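My gallbladder came out in April, and what I wasn't ready for was how much I'd think about soup. I have opinions on broth now!
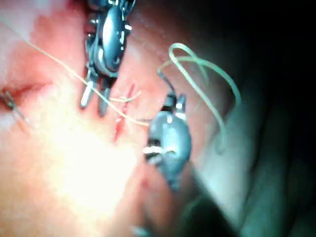

Posted by Mahtab Mirzaei, 7:40 am

The first week I lived on toast and my neighbor Touran's chicken soup - she skims it twice, bless her. Butter was out. So was cheese, sadly.

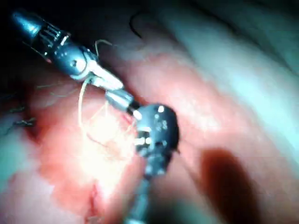
By week two I was walking to the end of the block and back (700 steps, very slowly) and sneaking in a bit of egg.

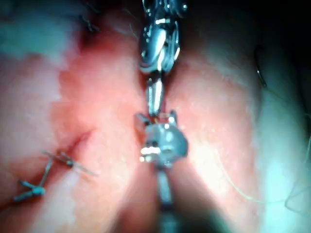

When did I go back to coffee? Day nine, half a cup, with oat milk.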